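FOLDING UPDATE FROM THE SOFTWARE SIDE

Short one this month, deadline crept up on us again.

Sasby planner is on version 4 now. Main change — grasp candidates come from the hem edges first, seams second. The old one treated a long stitched seam as a fabric edge and went for it every time. Fine on towels. Useless on trousers.

Brenda Maldonado rewrote the edge scoring over 3 very long evenings. It now looks at shadow along the outline plus stitching close to the border, and asks for both before it calls something a hem. Stacked legs are still the hard case, two hems nearly on top of each other and the planner has to pick the upper one or say it wants both.
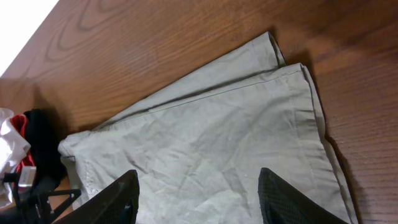 WHAT'S STILL BROKEN

Glossy tabletops. Strong wood grain gives us false edges, parallel lines especialy. Wunar filters most of them but it's slow, and the controller sits waiting. Dark clothes pushed up against light ones segment OK. Dark on dark, no.

Wrist view only for now. The overhead feed from Ibarra drops out when the logger is running — known bug, ticket 17, please stop filing new ones.

NEXT

Retrain on the 3000 labeled hem crops. Then the Clullumholm demo in December, trousers and shirts, no socks. If you have a replay log with a missed grasp send it over, raw is fine, dont trim it.

Comments (3)

tessel_k: Does the seam/hem split work on jeans? Double stitching everywhere on those.

Brenda Maldonado: Not well yet. Send logs!

odd_socks: no socks again :(

Reply | Report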